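Home Tips Kitchen Workshop Clubs & Kids Contact

Robot club in a kitchen: tips for keeping the table, the kit and your tea in one piece

Venduvton after-school robot club, kitchen table edition

Quick one, typed between batches of flapjack. We run the build sessions at ours now that the hall is booked solid until August, and people keep asking how we manage it with a family of five wanting their dinner off the same table. Answer: badly at first. Better now. Tips below in no real order, take what you like.

CLEARING DOWN

Start with a bare table. Not "mostly bare". Fruit bowl off, post off, the salt, the candle, everything. We use one washing-up bowl for the lot and it goes on top of the fridge till six o'clock.

Wipe first, damp cloth, then dry with an old tea towel. Jam is the enemy. A gripper finger that's been in jam picks up everything and lets go of nothing. Ask me how long it took to get it out of a hinge with a cotton bud.

No polish spray on the day. Makes the surface slippy, practice blocks skate off when they're nudged and the children blame the code.

SURFACE

The club's practice task this term is pick up a thing, carry it, put it on a board. So you want a plain background and a board that stays put.

Plain beats patterned every time. We had a checked oilcloth and the camera hated it, the kids spent a whole session tuning for squares. Plain colour, matt finish, no shine. Shiny stuff throws the ceiling light straight back up.

If you're using a cloth: iron it. Yes really. Fold lines catch the fingers. Clips underneath the table edge, the cheap picnic sort, or it creeps.

If you're going straight on the tabletop, check what it does with tape before you stick anything down. Test a bit underneath. Masking tape peels fine off most things if you don't leave it overnight, we left it overnight.

BOARDS

Any old chopping board will do for the target so long as it's flat. Stand it on edge and look along it. Ours from the back of the cupboard had a rock in it from years of dishwasher, useless.

Corner of the table is a good spot for it. Leaves the middle free and the small ones don't lean on it.

Damp square of kitchen roll under the board stops it sliding, same trick as for chopping onions. Change it half way through, it dries out and then does nothing.

Don't put the club board back in with the food ones. Ours has CLUB on the back in marker. Someone still cut cheese on it.

SCREWS, screws, screws

We bought a bag of 300 and I have hoovered up a good few of those.

- Muffin tin. One size per cup. Best thing in this whole page.
- Magnet inside a sock for the floor. Drag it about at the end, turn the sock inside out over a bowl, done.
- White plate under whatever you're unscrewing.
- Finger tight first, all of them, then go round again with the driver. Do one up hard straight off and the others won't line up.
- If a screw works loose every week, a tiny dab of clear nail varnish on the thread. Tiny. You do want it out again one day.
- Driver that fits!! A too-small one chews the head and then it's an adult's job for the rest of the evening.

Check the finger screws before every run, takes no time. A loose finger droops and the kids will spend 40 minutes fixing code that was never wrong.

CABLES

Freezer bag clips round the coil, one per cable, label on the clip. Bread bag tags work as labels too, the flat plastic kind, write on them with biro.

Run the power lead off the back of the table and never across the side where people sit. Extension lead flat along the skirting, tea towel over it is NOT a fix, tape it or move it.

Drinks on the worktop. Not the table. Not "just for a second". Lids on everything anyway.

NOISE AND NEIGHBOURS

Rubber jar-opener mats under the base. Cuts the hum right down and stops it walking. The folded towel idea is no good, it lets the base wobble and the arm goes off true.

Our lot finish by seven. After that it's paperwork only, meaning logbooks.

LOGBOOKS

Every team at the Varkalport meet has to hand one in and it is worth 90 points so don't let them leave it to the last week. Ours is a cheap exercise book in a sandwich bag. Rules: date it, say what you tried, say what it did. Spelling doesn't matter. Drawings count.

Pencil, not felt tip. Felt tip plus a damp table = gone.

We do a bit at the end while the flapjack's cooling. They write faster if they can smell it. 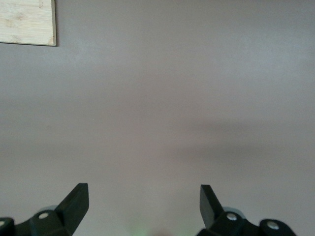

What should you clean the gripper fingers with?

A barely damp cloth and a drop of washing-up liquid, with the power off and unplugged first, then dry them properly before the next run. Cotton bud for round the screw heads. Keep bleach and kitchen spray well away, some plastics go cloudy or brittle with them.

PRACTICE RUNS

Start with something soft. Rolled sock, sponge, a bath toy. Eggs are for showing off and you will regret it (we used hard boiled, still regretted it).

Start with nothing, even. Open, close, open, move to the board, come back. Boring, they moan, do it anyway. Team name this year is Macaraeg Makers and they moan louder than most.

Change one thing at a time. One! Then write it down, see above.

Same light every time. Curtains drawn, big light on. Late afternoon sun across the table did for us two weeks running, worked lovely at four and was hopeless by five.

Hands behind backs when it's moving. We have a shout for it, they all shout "clear" and whoever's on the laptop waits for it. Long hair tied up, sleeves pushed up, lanyards off.

PACKING AWAY

Fingers closed, arm folded, into the box. Old pillowcase over it for dust. Bubble wrap's fine but the little ones pop it.

Muffin tin gets cling film over the top, tight, then flat in the drawer. Do not carry it upstairs. Do not.

Wipe the table again. Sock magnet again. Then dinner.

COSTS, as people ask

The arm itself is on loan through the Setum schools scheme so we don't pay for that. Everything else came out of the kitchen drawer or the pound shop. Bake sale does the entry fee and the minibus. If you're doing a bake sale, tray bakes, nothing with icing in warm weather, and take your own change.

Will add a bit on batteries when I get chance. Timer's going.

2,000 views | 61 shares | 14 comments

Related
Getting biro off a wooden table
Ten uses for a dead muffin tin
Flapjack that doesn't fall apart
Labelling cables with what you've got
Sorting the drawer of odd screws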